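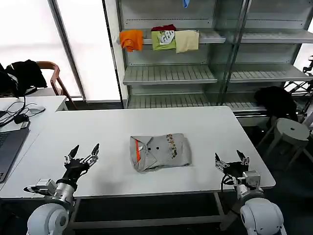 Ludivine Hamel wrote in to ask why we keep telling readers to clear the table before a folding robot starts, when her own arms manage fine with a pile of socks at one end. They may well manage. The rule is there for the day a sleeve catches the pile and the hand closes on the wrong thing.

Rules for folding with robot arms

Give the arms a table of their own. Laptop, mouse and power adapter go on a second table beside it.

One garment at a time. A polo shirt goes down with the buttons done up and the collar flat.

Hands open and clear of the cloth before you reach in. If you want to straighten a collar, stop the arms first, with the stop button and not from the keyboard.

Keep loose cable away from the wrists. Check it again after the arms have moved through their full reach, as slack travels.

Jackets and scarves off before you work near the table. Hang them over a chair back. Roll up long sleeves.

Finished pieces go on a shelf behind the table, out of reach of the arms.

Wipe the table on Monday and look over the fingertips at the same time. Grit on a fingertip will pull a knit.

Write down any stop you didn't expect, with the garment and the time of day. Cathal Dunne keeps his list taped inside a cupboard door at Flekuscombe and is now up to 76 entries, most of them hoods.

Drawstrings: pull them out or tie them short.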